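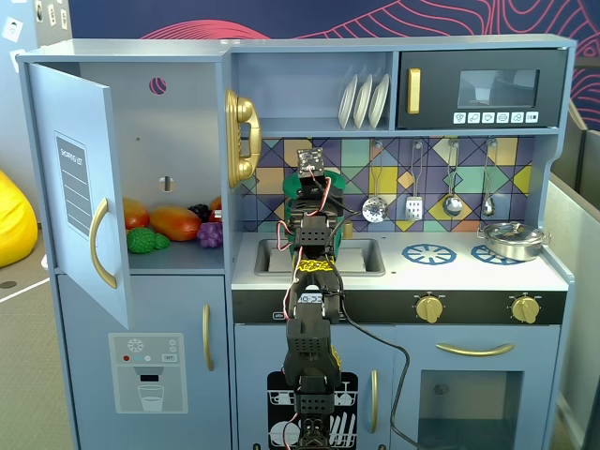
Automation of Sorting Tasks at Karnar: Changes for Staff
Brynhildur Brøndum and Nanna Bech
10 Feb 2019

1. Background

Karnar tests small robotic arms on kitchen tasks before they go to customers such as Vuvcombe. Test work is done at a play kitchen with toy food, plates and a pot. Until May all trials were set up and logged by hand. Logging is now automatic, and the arm is started from a script.

2. Method

We observed 36 trials and interviewed three operators. Trials with a software fault were kept in the data – the operators still had to attend to them.

3. Findings

Operators write less and wait more. Two of the three said the job had become harder to learn, as new staff no longer see each step being recorded. Resetting the toy fruit in the fridge between trials is still manual and is now the main physical task. It is not named in any job description.

Fault handling has moved to one person per shift. The other operators described this as a loss of skill – they used to clear faults themselves.

4. Limits

Night shifts were not observed. Pay data was not made available to us.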